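Lending by the Shelf: The Case for a Public Store of Spare Parts

Opinion
Bouchra Ait Ali, Oveddale Repair and Reuse Forum
27th September

The district council at Oveddale is consulting on the future of its household waste site, and most of the responses published so far concern opening hours. The Forum has no quarrel with longer hours. It wishes to raise a different matter, namely what becomes of the small parts of household goods when the goods themselves are thrown away.

In April the Forum asked residents what they had discarded over the previous year and why. We received 236 replies. Roughly 60 of them described an item that worked in every respect but one: a vacuum cleaner with a broken catch, a pushchair lacking a wheel, a kettle whose lid no longer closed. The owners had looked for a replacement part, failed to find one at a sensible price, and given up. Several were plainly annoyed with themselves for doing so.

Present policy treats this as a private misfortune. The Forum takes the view that it is a gap in public provision, and one that a district of this size can afford to fill. We propose that the council set aside one room at the waste site as a parts store, where useful pieces are taken from discarded goods, sorted, and offered to residents at no charge.
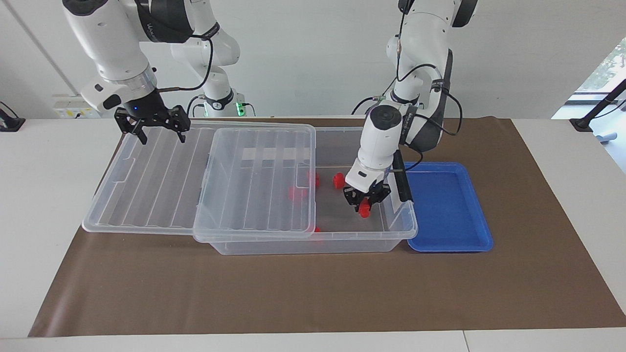 The objection heard most often is that such a store would soon become a heap. It is a fair objection. The short trial at Cerov, which the Forum visited, suffered from exactly this in its first weeks, when castors, knobs and hinges were tipped together into crates and visitors were left to dig. Matters improved once each kind of part was given a container of its own, and the containers were ones that could be seen into. A clear plastic box with a few small red wheels in it needs no label and no catalogue entry, and a resident with a damaged toy cart will know at a glance whether the visit has been worthwhile. Opaque crates should be refused from the outset, even where they are offered free.

A second objection concerns safety. Fatos Vukadinović, writing for the traders of Berisha Street, has argued that the council could be held responsible if a part failed after it had been fitted. The Forum accepts that electrical components, gas fittings and anything belonging to a child's car seat should be excluded without exception. The remaining stock would consist of handles, feet, shelves, lids, wheels and similar items, which are already sold second-hand at every market in the district without difficulty.

The traders also fear a loss of custom. We do not find this persuasive. A person who cannot obtain a drawer runner does not, as a rule, buy one from a shop on Berisha Street, for the shops there do not stock them. The same person may well buy screws, glue or an hour of skilled help, all of which those shops provide.

There remains the question of cost. The room exists and is at present used for the storage of road signs. Shelving and containers could be bought for £400. Staffing is the larger item, and the Forum suggests 2 afternoons a week in the first year, with a review before any extension. Opening on more days than can be properly staffed would return us to the heap.

The consultation document, prepared for the council by Astis, runs to many pages and mentions reuse in a single paragraph, under the heading of signage. The Forum asks that the final version give the subject a section of its own, and that the parts store be costed within it. Residents who share this view are invited to say so in writing before the consultation closes. Paper forms are held at the library desk and at the site office.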